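Allirora Community Garden Association
Minutes of the general meeting, June 2026
Place: the reading room of the Mosia Street library

Present: Marjatta Juntunen (chair), Octavio Flores, Agustina Barrientos, Irfan Marwat, Mohit Bisht (minutes), and other members according to the attendance sheet.
Apologies: none were received before the meeting.

1. Opening

Marjatta opened the meeting and welcomed the members who have received a plot this spring. The agenda was accepted with one change: the item about compost was moved before the item about the gate, as Octavio had to leave early.

2. Minutes of the March meeting

The minutes were read and approved. Agustina asked to correct the spelling of Nautiyal, the company which delivers our mulch. It was written in two different ways. Mohit has corrected it.

3. Plots and waiting list

The garden has 44 plots. All are rented, but two have not been worked since March and the grass there is already seeding into the neighbor plots. Marjatta has written to both holders. One answered and will give the plot back at the end of the month. From the other there is no answer yet.

There was a long discussion on how much time a holder should get before a plot is taken back. Irfan found 90 days fair, considering that people can be ill or travel to family. Octavio said that in 90 days of summer a plot becomes a meadow. It was agreed to keep 90 days, but the neighbors may cut the grass after the first letter is sent, without asking again.

Decision: Marjatta sends the second letter. The free plot goes to the first person on the waiting list.

4. Water

The pressure at the lower taps is weak in the evening. Octavio has looked at the pipe with a plumber from Gellinero, and the plumber believes that the old valve near the tool shed does not open completely. To change it will cost around 100 dollars with work included. The members agreed to this.

Agustina reminded that hoses must not be left running on the ground while the holder is away. Several members said they have seen this, and that it is usually at the upper tap. The rule is already on the notice board, but the paper has become so pale from the sun that it cannot be read. Irfan will print a new one and put it under plastic.

Decision: Octavio orders the new valve. Irfan renews the notice.

5. Compost

The third compost bay is full and should rest until autumn. Please use only the first and the second bay. Octavio asked again that no citrus peel in big quantity, no cooked food and no tomato plants with blight are put there. A new member asked what to do with the sick tomato plants. They go home with the holder in a closed bag and into the household trash.

The mulch from Nautiyal will come on the open area behind the gate. Every plot may take 2 wheelbarrows in the first week. After that the rest is free for everybody.

Octavio left the meeting after this item.

6. Gate and lock

The lock is hard to turn and some members have left the gate open for this reason. Mohit has tried oil and it helped only for a short time. It was proposed to change to a lock with a number code. Marjatta was against, as the code will be known to the whole street before winter. After the vote the key lock stays, but a new one will be bought.

Decision: Mohit asks for the price of a new lock and of keys for all the holders.

7. Soil testing

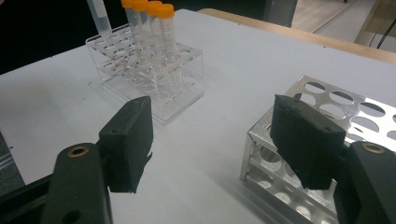

Soil from the garden was last tested before most of the present members came, and the old results cannot be found. Agustina proposed to test again, with attention to lead in the plots along the road, where a garage stood in former times. She explained how the samples should be taken: from several places in the plot, at the depth of a spade, mixed in a clean bucket and dried on newspaper. For the small portions she would like conical tubes with screw caps, like the ones with orange caps standing in the clear rack, as they close well and can be written on with a marker. Irfan asked if a jam jar is also good. Agustina answered that a clean jar is fine for keeping the rest of the soil at home, but that the laboratory wants all samples in the same form.

The members wished to know if the results will be shown with the plot numbers. Some were worried that a bad result would make their plot unpopular. It was agreed that each holder gets the own result, and that the whole garden sees only a map of the road side and the inner side.

Decision: Agustina collects the names of those who want to take part and asks two laboratories for a price. The plots along the road go first.

8. Summer lunch

The lunch will be held under the walnut tree as last year. Everybody brings a dish and their own plate. Irfan brings the long table and asks for help to carry it. Please write on the list in the shed what you will cook, so that we do not have only potato salad again.

9. Other matters

The blue wheelbarrow has a flat tire. Mohit will repair it.
A pair of pruning shears with a wooden handle was found by the upper tap and is lying in the shed.
A member asked if bees may be kept in the garden. The question is moved to the next meeting.

The chair thanked the members and closed the meeting.

Minutes written by Mohit Bisht
Checked by Marjatta Juntunen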